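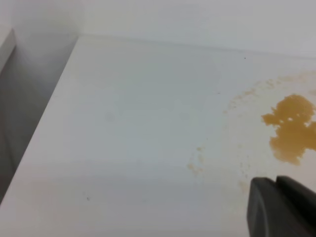
Workshop notebook, Evdale depot
Saturday, started 7.40 am

Van 18 on the hoist first. The driver wrote on the sheet that the rear door does not close well and that the brakes make noise when it is cold. I checked the door before anything else. The upper hinge has worn on the inside, so the door hangs a little and the latch meets the striker too low. I moved the striker down by two turns of the shim and it closes now with one hand. This will not last. New hinge is on the order list for Noltard, please do not close the order before I have written the part number in it.

Brakes: front pads have 4 mm left, rear pads 6 mm. Discs are fine, a small lip on the left front. The noise I could not reproduce in the yard, I drove it four times around the building. I cleaned the slide pins and put fresh grease. If the driver complains again we should look at the backing plates.

Tyres: all four at the correct pressure except rear right, which was 20 kPa under. No nail found, valve core changed. Check again on the next visit.

Second job, the tail lift on the Wutska truck. It goes up normally and stops halfway when going down, but only with a load. I suspected the valve, and I was wrong for one hour. The cable to the lower solenoid was rubbed through behind the bracket, and with weight on the platform the bracket moves enough to pull it open. Repaired with a proper crimp and sleeve, and I tied the cable 5 cm higher than before. Tested with the pallet of old batteries, six times down and up, no stop. I would like to see the other Wutska truck also, it has the same bracket and probably the same problem – the drivers may not have told us.

Mileage records. For the safety audit we need the odometer reading on every service sheet, also when the job is small. I went through the folder from December and there are sheets where the field is empty or says "same". The office compares our sheets with the fuel card data, and a missing reading comes back to us as a query. One vehicle had 3902 written where the fuel card data has a much higher number, so I think a digit was forgotten. I have marked it in pencil and left it for whoever did the service, I do not want to correct a number I did not read myself.

The Lüthi torque wrench is back from calibration. Certificate is in the blue folder, second pocket. They found it reading slightly high at the upper end, so I checked the wheel nuts again on the van we did last with it. All nuts at 108 Nm, none of them moved. Please return the wrench to zero before it goes in the box, it was stored under tension two times this month.

Still open:
– hinge for van 18
– look at the second Wutska truck, lower solenoid cable
– odometer fields, the December sheets
– hoist: left arm pad is cracked, still safe but to be changed
– ask the office if the audit wants tyre depth in each groove or only the lowest value

Finished 1.15 pm. Van 18 is parked at the north gate, keys in the cabinet.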